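Subject: Re: [wurnbridge-lets] Making beds on changeover day
List: Wurnbridge Holiday Lets

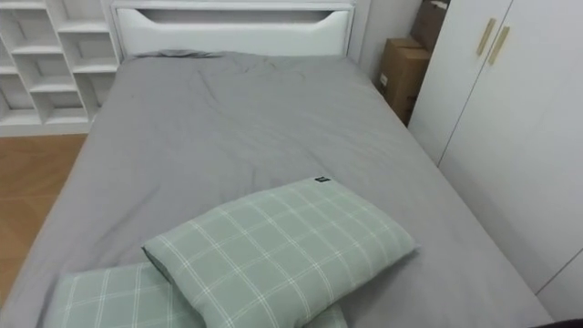 Thanks for the replies on this. I'll answer the question about pillows first and then the one about grey bedding.

In August someone on the list wrote:

> We have taken on a second flat and are trying to get the beds done faster.
> At the moment we dress the pillows at the head end and then find we have
> to move them again to get the cover straight. Does everyone else leave them
> until last? Also, is grey a mistake? We have always had white and are told
> it is easier because you can wash it all together.

Yes, leave them until last. I put the pillows down at the foot end while I sort out the top of the bed. You can reach them from where you are standing, and they are out of the way when you pull the cover up to the headboard. The top is where the fabric bunches. I go round both sides first so the drop is even, then back up to the head and flatten whatever has gathered there. Doing it the other way round, you pull one side short and have to start again.

If you have a wardrobe close to one side, as we do, do that side first. It is the awkward one and it is easier to correct from the open side afterwards.

On colour, I changed from white to plain grey two years ago and would not go back. It does show creases across the top half, so I smooth it by hand and leave it at that. I don't iron covers. The pillowcases are a pale green check, which means they get sorted from the covers at a glance when the wash comes out. They go in together at 40 and the green has held up. I would avoid a dark check next to grey, having tried one in the small bedroom.

On thread count, which came up further down the thread: our old Marwat sets were 600 and felt nice but took too long on the line. The ones from Marnar are lower and dry in an afternoon. I have 7 sets for three beds and that is enough, even with back-to-back bookings.

Last thing, the headboard. White ones mark where people lean on them. A damp cloth with a drop of washing-up liquid is all I use, and I do it before the clean bedding goes on. Stellora spray left a dull patch on ours, so test it low down first.

Can whoever has the spare single mattress protectors say what depth they are? I could use two.

Flat 428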